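Fendwood repair room gets new tables, reopens to walk-ins

August 8, 2020

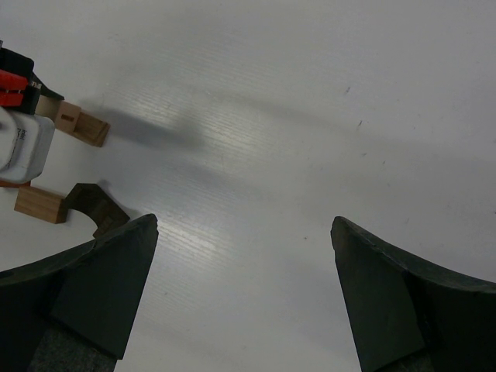 The public repair room at the Fendwood community building has new worktables, and walk-in hours start again this week after a closing that began in February.

The tables have pale gray-white tops with a fine grain pattern. They replace a set of old school desks that had been in the room since it opened. The desks were different heights, and people who brought in larger items often had to work across two of them with a gap in the middle.

"You could lose a screw in that gap and not see it again until we swept," said Doaa Shawky, who manages the room. "People asked for a flat surface more than they asked for tools."

The room received 173 repair requests in its last full season. Lamps and small kitchen appliances made up the largest share, followed by clothing and bicycle parts. Shawky said she expects fewer visitors at first but more items per visit, as many households have been holding on to broken things since the winter.

The tops were cut and finished by Geerts, a furniture shop on Mollis Street. Owner Arnaldo Meireles said he chose a light color so that small dark parts would be easy to find. The surface can be wiped with ordinary dish soap and water. Solvents and paint strippers are not allowed on the tables and should be used at the metal bench by the back door.

Visitors will be asked to book a place for the first month. Up to four people can work in the room at one time, and each booking lasts 30 minutes. A second booking on the same day is allowed if places are open. Face coverings are required inside, and tables will be cleaned between bookings.

Repairs remain free. Visitors pay only for parts, and the room keeps a small stock of fuses, plugs, zippers and bicycle tubes. Anyone who needs a part that is not in stock can leave the item on the shelf by the office for up to two weeks with a name and phone number attached.

Margus Bite, who handles electrical repairs, will be in on Tuesday evenings. Sewing help is planned for the fall, when Mohcine Radwan returns from leave. Until then, the two sewing machines can be used by people who already know how to thread them.

The old desks are being given away. They can be picked up from the side entrance during open hours, one to a household, and the room cannot deliver them. Several have loose legs. Shawky said the legs can be tightened with a basic wrench, which can be borrowed at the door.

One question still open is storage. The new tables have no drawers, and hand tools that used to be kept in the desks are now in boxes in the hallway. A wall rack would cost $100 in lumber and hooks, and Shawky said she plans to order the materials this month.

Bookings can be made by phone or at the front desk of the community building. Large items such as washing machines and sofas are still not accepted.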